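Ticket 138 – Cell rules for bottle handling, cable hanging in work area
Project: Tanui
Site: Grernalell, demonstration room
Status: Open, waiting for confirmation
Opened: Sun 9 May

Reported problem
The arm stops with a protective stop when it moves away from the tray. It does not happen in every cycle. In the last run we had 14 stops in 300 cycles. The message is always the same, "external force over limit, joint 5". The gripper reports no error and the object is not dropped.

What we have already checked
Payload and centre of gravity are entered again according to the Ovier sheet. No change.
Force limit is the same as in the approved settings. We did not raise it, and I ask that no person raises it while this ticket is open.
Mounting bolts of the base checked with the torque key. All good.
Program compared with the saved version in Cumis. No difference.

Reply from support
Thank you for the clear report. Before we look at the software, please check the cables. Joint 5 is near the wrist, and a cable which pulls at one end of the movement gives exactly this message. Please also tell us which of the cell rules you are following, the old ones or those from September.

Reply from site
We follow the September rules. I have read section 4 again and I must admit that we do not fulfil all of it. It says that no cable may hang freely between the tool and the object, and that every loop at the wrist must keep its form over the full movement. We have loops at the wrist which go up in wide arcs, and one long cable comes down in front of the table. I moved the arm by hand in slow mode through the whole path. At the far right position one of the loops becomes tight.
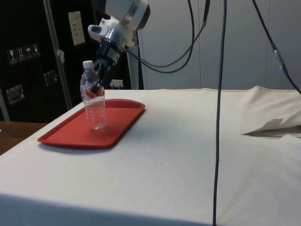 The same section asks for 200 mm of free space on all sides of the path, and I understand that this includes inline connectors. My question is whether a connector on a hanging cable counts as a fixed obstacle or as a part of the cable. The text is not clear for me. If it is an obstacle, we must measure again.

Second question, about the table. Section 6 says "flat and fixed surface". We use a cloth cover. Is a cloth allowed if it is fastened under the table, or must it be removed for all tests with liquid?

Reply from support
A connector counts as an obstacle if it can swing into the path. Please tie it back and then measure from the tied position. A cloth is allowed only if it is stretched and fastened on all four sides. Loose folds are not accepted – the tray can move on them. For bottles with water the cap must be closed before the program starts, and this goes on the start checklist.

Next steps for site
1. Give the wrist loop more length and fix it at the upper arm.
2. Move the long cable behind the table.
3. Fasten the cloth or take it away.
4. Repeat 300 cycles with unchanged force limit and attach the log to this ticket.

Reply from site
Understood. Points 1 and 2 will be done first, then I run the cycles once before touching the cloth, so that we can see which change has the effect. I will attach both logs.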